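Good Manners for Small Carts

The first thing

I got the job at Kastow because I used to deliver mail. I'd put it on the form under "other experience," thinking it would look like filler next to all the kids with their gaming hours, and it was the only line Duangjai Kaewsai asked me about.

"So you walked," she said. "Every day. With a cart."

"A satchel first. Then a cart, after my shoulder went."

She wrote something down and gave me a chair with two thumb sticks and a screen, and that was that, I was a driver. I'd driven a Buick and a riding mower before this, so you can imagine how my daughter took the news.

What we do is simple to tell and tiring to do. There's a little sidewalk cart that's going to carry packages in Skenville, knee high, six wheels, a face like a toaster. It doesn't know how to get anywhere. So before anybody lets it near a real curb, we sit in the office and drive a pretend one through a pretend city called Plalby, and the computer keeps every twitch of our thumbs. Then the cart studies it all and tries to do the same. They wanted 2000 good runs out of us by the end of March. A good run meant you got to the door without bumping into anything or falling in the road.

I fell in the road a lot that first week. The curb in Plalby is low and pale and you're looking at it from the height of a cat, so it creeps up on you. You think you've got a yard of sidewalk left and then your whole world tips over and you're staring at the sky — very blue, it's always very blue in there — while somebody behind you tries not to laugh.

Mieczysław

The somebody was usually Mieczysław Wieczorek. He had the chair next to mine and he'd driven a taxi for most of his life, and he drove the cart exactly the way you're picturing. Flat out, close to the wall, cutting every corner as though there was a fare in the back with a plane to catch. He was good, too! His numbers were beautiful. He'd be through the route and eating his sandwich and I'd be stopped on a corner somewhere.

"What are you doing?" he said once. "Why are you parked?"

"I'm looking."

"At what? There is nothing there."

And he was right, mostly. They don't put a lot of people in Plalby. Sometimes there's one walking way off by the stores, no bigger than a grain of rice, and sometimes you get a whole intersection to yourself. But I'd spent all those years coming around corners in a real town, and real corners have strollers behind them, and big dogs, and once a man carrying a door. I couldn't make my thumbs go around a blind wall at speed. I'd get near the end of the bricks and ease off, swing out wide toward the road so I could see, hold it a second, and go.

I knew it made my runs slow. I figured they'd let me go once somebody looked at the times. I'd already spent the first paycheck on the car, so I kept my head down and brought in banana bread.

The Baloch people come by

In my third month we had visitors from Baloch, who were putting up the money, or some of the money, I never got it straight. There were five of them and they all wore the same kind of quiet shoes. Duangjai had us tidy our desks. She asked me to do the long route for them, the one that goes 12 blocks and has the big crossing in it, and I said wouldn't she like Mieczysław to do it, and she said no, you.

So I did it with five strangers breathing on my neck. I talked the whole way, because I talk when I'm nervous. I told them the pavement was lovely and rough in this part and you could use the dark seams to keep yourself straight, like the lines on notebook paper. I told them I steered by the blue awnings across the street. I told them I thought the orange box down the block was for newspapers, and one of the quiet shoes asked if people still had those, and I said my brother-in-law did.

Then there was my brick wall, and I slowed down as usual, even though I'd sworn to myself in the ladies' room that I wouldn't. I could feel Mieczysław wincing. And at the crossing the little light over on the far corner was red, with no car anywhere, not one living thing, just trees and that dark tower, and I sat there at the curb and waited for it.

"You could go," said one of the visitors. He said it kindly.

"It's red," I said.
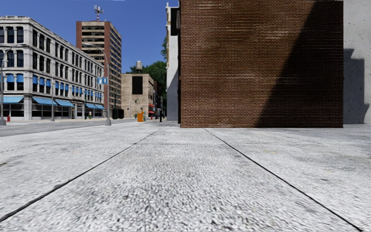
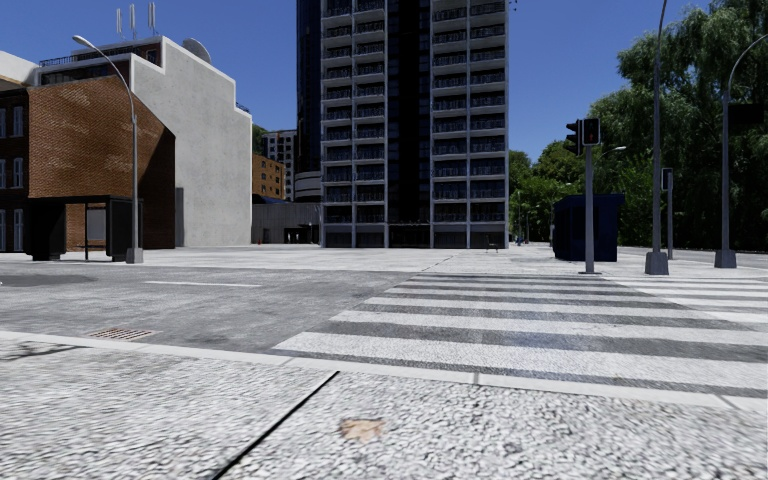
What the cart picked up

They cut the cart loose in Plalby a couple of weeks later, on its own, nobody's thumbs on anything. We all rolled our chairs over to Duangjai's big monitor. She had two of them to show us, because she'd split up the lessons: one cart had learned only from Mieczysław's runs and one had learned only from mine, 50 apiece, the same route.

His went off like a rabbit. He was so proud he stood up. It hugged the wall and whipped around the end of it and went straight into a pretend woman with a pretend suitcase, whom Duangjai had put there before lunch. The woman didn't mind. She just sort of slid.

Mieczysław sat back down. "She came from nowhere," he said.

"They do," I said, and patted his arm, because I did feel for him.

Then mine. Oh, it was slow. I wanted to get out and push. It trundled along the middle of the sidewalk and it had this little wobble that I recognized with some horror as my bad shoulder. But then it got near the end of the bricks and it eased off and swung out wide toward the road and held there, one second, with its dumb toaster face pointed at the corner. I got a lump in my throat, I don't mind saying. You spend your life doing a thing and no one is ever watching you do it, and then here's this cart that had watched all of it.

The woman with the suitcase went by. My cart let her pass and carried on to the crossing.

"Can we make it do that quicker?" asked Duangjai, to the room.

"I can make it quicker," said Mieczysław. He was still looking at the screen. "On the straight parts. If she does the corners."

So that's how they set it up. He'd drive a stretch and I'd lean over and take the sticks off him before the bricks, and he'd grumble the whole time, and then I'd hand it back on the far side of the crossing and he'd be gone again like somebody had lit him. It took us a while to manage the handoff without putting the thing in the road. There's a run from that first afternoon where it just turns in a circle, because we were both steering.

Skenville

The real ones went out at the start of summer. I drove over on my day off and sat on a bench near the pharmacy with an iced coffee until one came along. It was smaller than I'd thought, and louder. It went past me at a pretty good clip, hugging the storefronts, and I said "Mieczysław" out loud and a lady on the next bench looked at me.

Then it got to the end of the block, where the bank sticks out, and it slowed down and pulled over toward the street and stopped to look.

There was a boy coming around the corner on a scooter. He went right by it and waved, and the cart waited until he was clear, and then it went on, with that little wobble to the left that we never did manage to get out.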